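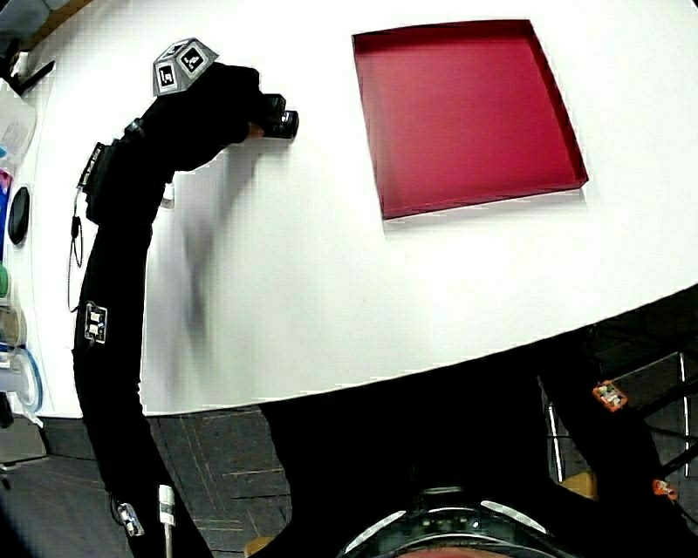
The hand-held unit over the white table at Plelwood, with the marker cube near the wrist and the red tray to the right.

Teaching table at Plelwood is working again after marker repair

21 September 2026

The table where people at Plelwood teach the small sorting robot by moving their own arm is in use again. It was stopped while the sleeve, the cube with the square tags and the fixed camera were checked one after the other. The work was done by Alby Prendergast, who looks after the station for the automation firm Hellanari, together with Clem Lockyer from the Plelwood workshop.

The station has no robot on it. A person puts on a black sleeve and a head-mounted rig, takes the hand unit and makes the movement that the robot should learn, for example coming to the tray from the left side and stopping just over it. The printed tags on the cube let the system calculate where the wrist is at each moment. The robot itself is in the next room and receives the recordings later.

In March the station had passed its yearly check without remarks. The trouble came during the summer, slowly. The recorded path of the wrist began to lie a little beside the real one, and the robot arrived at the tray too far to the right. At first the operators corrected this by hand in the software. When the correction had to be made larger for the third time, Lockyer asked to stop the recordings.

"A correction that grows is a fault that we did not find yet," Lockyer said. "I did not want to teach the robot a mistake and afterward pay to remove it."

The first suspect was the camera beside the table. Prendergast tightened its holder and repeated the calibration with a flat test board, and the values were good. The camera was then left alone, and it has not been touched again.

Next was the cube. It has many faces, and each face carries tags in black and white. The software must know exactly how each face stands in relation to the others. Prendergast took the cube off the sleeve, fixed it on a turning plate and recorded it from all sides. Out of 900 pictures, the software could read the tags without doubt in 835. The rest came almost all from one face, where the corner of a tag had lifted from the gray surface. By eye the lifted part was hard to see, and only with a lamp held very low did it throw a shadow.

The tag was removed, the face was cleaned and a new tag was put on with a small alignment frame made in the Plelwood workshop. Lockyer said that the frame took longer to make than all the other work on the cube. Without it, a new tag can sit slightly turned, and then the old error is only replaced by a new one.

The repair of the tag made the result better but did not bring it fully back. The second cause was the sleeve. The material had become loose near the wrist after many hours of use, so that the cube could lean to one side when the operator turned the hand. For the camera this looked like a movement of the arm. The sleeve was changed for a tighter one, and the mount of the cube was given a wider base.

With the new sleeve, the module on the upper arm was also placed again. It is held by a strap, and its thin cable should hang in a free loop beside the sleeve. On the old sleeve some operators had fastened the cable with tape so that it would not disturb them. This pulled at the module each time the arm was stretched. Tape on the cable is now not allowed, and the length of the loop is written in the station instructions.

The full test was made at the end. An operator brought the hand unit to the tray 416 times, with the tray turned to different angles on the table, and the measured path was compared with a mechanical reference that Hellanari had brought from its office in Manzano. According to Prendergast, all runs stayed inside the limit. The test took nearly 2 days with the pauses, which are necessary because a tired arm moves differently from a rested one.

Light was a topic too. The white tabletop is pleasant to work at, but it gives back a lot of light, and the shadow of the arm falls across it. A darker top was discussed and for the moment refused. Lockyer pointed out that all older recordings were made on the white one, and that the red tray is easy for the software to separate from it. The lamps over the table were turned a little instead, so that the tags near the wrist do not shine when the arm comes from the lower left.

For the daily care of the station there is now a short routine, which is done before the first recording:

The faces of the cube are wiped with a dry cloth. No alcohol is used, as it can go under the edge of a tag.

The operator closes the hand, opens it and turns the wrist to both sides while a colleague watches the cube. If the cube leans, the sleeve is put on again.

The small marker patch lower on the sleeve is checked for folds.

The hand unit is held still over the table for a short time, and the software shows how much the measured position wanders. The value is written in the station book – also when it is good.

The last point was a wish of Prendergast. In the old book there were entries only on the days when somebody had noticed a problem, so it was not possible to say when the drift had begun. From the entries it could have been June or already May.

The recordings from this uncertain time have been put aside. Plelwood has not decided whether they will be corrected or thrown away. Lockyer prefers to make them new, at least the ones in which the arm bends strongly, where the loose sleeve had the most influence. Prendergast believes that a part of them can be saved, and will try this with a small group of files first.

The robot has meanwhile been taught again with the older recordings and a first set of new ones. It finds the tray correctly, Lockyer said, though it is still slower than before when the tray stands at an angle. More recordings with a turned tray are planned for the coming weeks.

A second station of the same kind is being prepared for the Fillerau site. It will receive the wider mount for the cube from the beginning, and a spare set of tags together with the alignment frame. The operators from Fillerau will come to Plelwood to learn the morning routine before their own table is delivered. Hellanari has not given a date for the delivery.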